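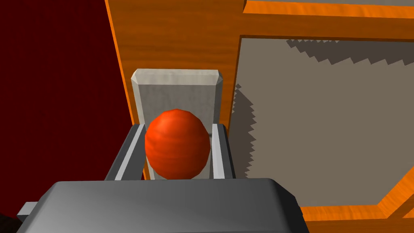
Jurčo Pizza Sauce, 338 g jar

I've been selling this sauce out of the Peswood shop since May and I still get a bit over-excited when somebody picks up a jar, so apologies in advance for the length of this page. It's a cooked tomato sauce for pizza, thick enough to stay where you put it, with garlic, oregano, olive oil and a small amount of smoked paprika. The paprika is the bit people ask me about. You don't taste it as smoke exactly, more as a sort of warmth at the back, and it's lovely under mushrooms.

Mylene Javier came up with the recipe when she was running the lunch counter at Vevport, and she went through a LOT of versions. I tried most of them (hard life, I know). One had fennel seed in it and I still think about that one, but it made a plain cheese pizza taste like sausage, which isn't what you want if you've got a vegetarian round for tea. The version in the jar is the one that kept getting finished first.

One jar does 2 large pizzas, or one large and a few slices of toast for whoever's hanging round the kitchen. I go light on sauce myself. If you like it sloppy, buy another jar!

How I use it

Straight from the jar, cold, with the back of a spoon. Leave a decent rim of bare dough. Cheese next, then everything else, then into the hottest oven you've got. If you're using a shop-bought base that's already been part-baked, 200°C is plenty and you'll want to keep an eye on the edges.

For a thin crust I let the sauce down with a splash of water and spread it so you can see the dough through it. For a deep pan I don't touch it at all. I've also stirred it through pasta when I'd run out of ideas, and put it in a toastie with leftover ham, and used it as a dip for the crusts at the end, and that last one is how most of our jars get emptied.

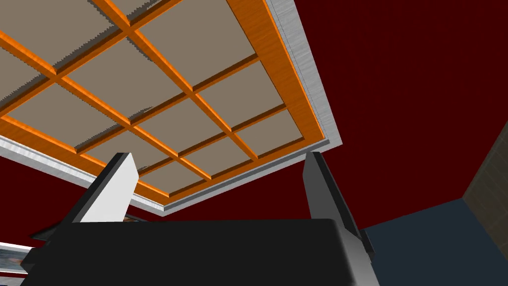

Orange beams and taupe panels on the coffered ceiling

What's in it

Tomatoes, tomato purée, olive oil, onion, garlic, sea salt, oregano, smoked paprika, black pepper, lemon juice. No added sugar. Mylene cooks the onions right down first and they do the sweetening. If you're used to the very sweet sauce you get from the delivery places, your first mouthful might seem sharp, but try it with the cheese on before you make up your mind.

There's no celery, nuts, milk or gluten in the recipe. The full label is on the jar, so do read it if you're buying for someone with an allergy.

Keeping it

Unopened, it's happy in the cupboard until the date on the lid. Once it's open, put it in the fridge and use it within five days. It freezes well too. I spoon mine into an ice cube tray and bag the cubes up once they're solid, and then there's always enough for a quick pitta pizza when I get in late. Don't freeze it in the jar, please. I've done it. Glass everywhere, and a drawer full of pink peas.

Goes well with

The Mutix dough balls, if you can get them. They come frozen in packs of 2 and want a good long thaw in the fridge, overnight if you remember. I sell them next to the sauce and plenty of people buy the pair. The wholemeal ones are a bit heavier going and need more stretching, but Beatriz Bastos, who does our Peswood deliveries, swears by them with this sauce, blue cheese and a handful of walnuts. I was doubtful. I've now had it three times.

For toppings I'd start simple: mozzarella and a few olives. After that, roasted peppers, anchovies, spicy sausage, whatever's in the fridge. And yes, pineapple is fine. I don't hold with telling people what they can have on their own tea. 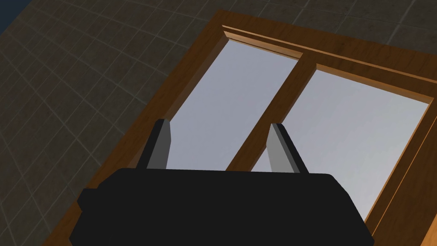

Ordering and collection

You can order single jars or a mixed box with dough. Dough is collection only from Peswood, as I haven't found a way of posting it that I trust, but the sauce travels very well and I wrap every jar myself. Orders in before noon go out the same afternoon.

If a jar turns up cracked, send me a quick photo and I'll put another in the post. Please don't try to rescue the sauce!

A hot version with chilli is on the stove at the moment. Mylene says it's ready, I say it needs more garlic, so leave your email at the till or on the order form and I'll tell you when we've stopped arguing.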